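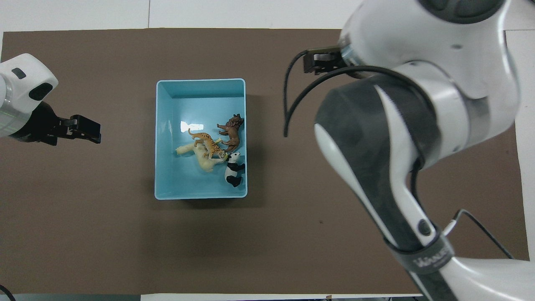
The Resstead Bench Code is a set of working rules for dual-arm robot benches used in laboratories and training rooms. It covers benches on which two arms share one work surface and handle small objects, such as blocks, packaging samples or toy figures, into and out of an open container. It does not cover mobile robots, enclosed production cells or any machine fitted with a cutting or heating tool. The current edition was published in February 2024.

Background

The first edition was drawn up in May of an earlier year by users of the Cernport and Resstead workshops, whose local rules differed on speed, cable routing and the marking of shared space. It was a single sheet. Later editions added annexes on trays and on record keeping. The code is voluntary and does not replace a risk assessment.

Shared space

The code divides the work surface into three zones: one for each arm and a shared zone between them, in which the container normally stands. Only one gripper may be below the rim of the container at a time. The other arm may carry on working in its own zone, or may wait above it with its fingers clear of the surface. A minimum gap of 80 mm is to be kept between the two wrists during any planned move. Where both arms are under manual control, the operator of the arm entering the container has priority.

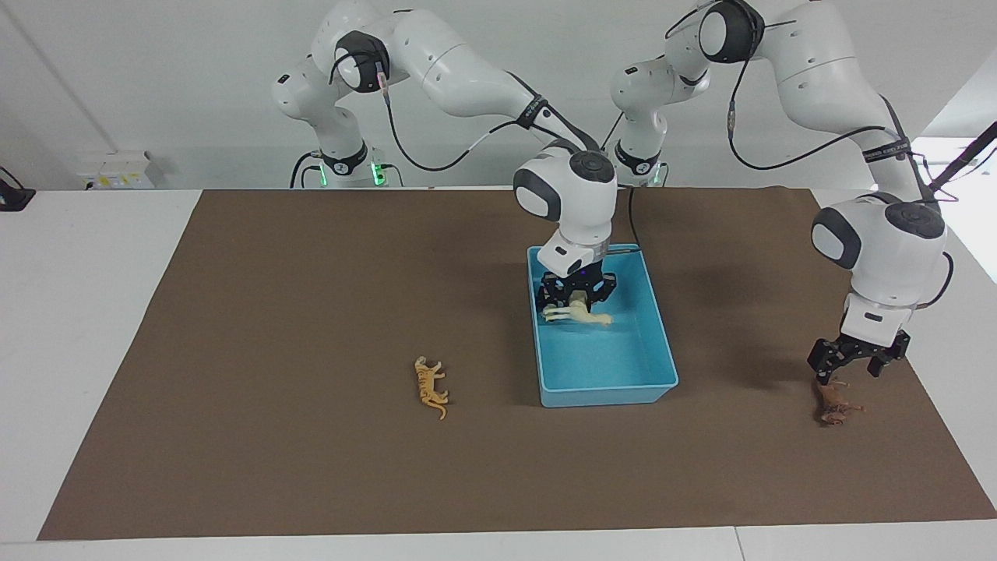 Objects are picked singly. An object lying on its side is gripped across the body, and thin parts such as legs or tails are not used as gripping points. If an object falls outside both arm zones it is left until the run has ended and both arms are stopped.

Work surface and cables

The surface should be covered by a matt, plain mat that lies flat to its corners. A border of bare table is left at the front so that any creep of the mat can be noticed. Containers should have smooth edges and should differ clearly in colour from the mat. Cables on the outside of an arm are strapped at the upper link, with enough slack for full joint travel. A loop that can reach the mat at any point in the planned motion is to be re-routed before work starts.

Checks and records

Clause 22 requires a stop test on each arm at the start of every session. Records are kept for 900 operating hours, after which a summary is enough. Form 928 is used for contact between arms, even where no damage is found.

Related schemes

The Auer method sets zones by joint angle instead of by table position. The Voltberg checklist has the same scope but leaves cable routing to the supplier.

Related articles
Auer method
Gripper finger wear
Stop test
Voltberg checklist

Shares: 22
Contact | Copyright and reuse | Back to top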